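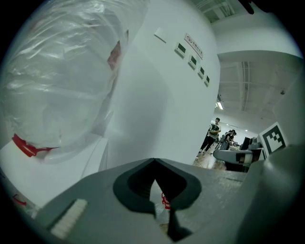 Item 4: wall controls on the white column, with the plastic-wrapped unit in front.

Room Inspection Checklist, Main Floor
Site: Cescombe, Unit 29
Date of walk: October 2, 2021
Checked by: Orsolya Gulyás
Last full check: June

Mark each line OK, FIX or N/A. Comments go under the line.

1. Entry door and closer: OK
Closes on its own. Latch catches.

2. Floor and walkways: OK
Main aisle clear. Tape near the door is lifting at one corner, can wait.

3. Wrapped unit by the column: FIX
Tall white unit is still under its clear plastic sheet. The sheet is gathered low down with a red plastic clip. Wrap is loose and bulges out on the clip side. Pull it in and add a second clip. Fogh to confirm when it can be unwrapped.

4. Wall controls on column: FIX
Four control panels going down the column on a diagonal, plus the white switch plate up near the top. Housings wiped down. No labels in English saying which panel runs which zone. Gonton has the zone list, please print it and post it beside the panels. Keep 300 mm clear in front so people can reach them without leaning over the wrapped unit.

5. Sign plaque: OK
Plaque with red circle and Chinese text, next to the switch plate. Fixed tight. Add an English version when the zone list goes up.

6. Ceiling grid: OK
White panels pushed gently from the ladder at the aisle end, none loose.

7. Vents and grating: FIX
Dust on the slats when wiped with a cloth. Clean before the heating season. Work order 1099 opened with Cudus.

8. Lights: OK
Fluorescent lights come on from the door switch. No buzzing.

9. Exposed beam: OK
No cracks or stains seen from floor level.

10. Walls: OK
Plain white paint, light scuffs by the cart parking. No repair needed.

11. Extinguisher: OK
Gauge in the green, pin and seal in place. Tag initialed.

12. First aid box: FIX
Gloves low. Order one box of 100.

Open items: 3, 4, 7, 12
Items 3 and 4 should be done together. Recheck both before the unit is switched on.

Signed: O. Gulyás
Copy to: Gonton, Fogh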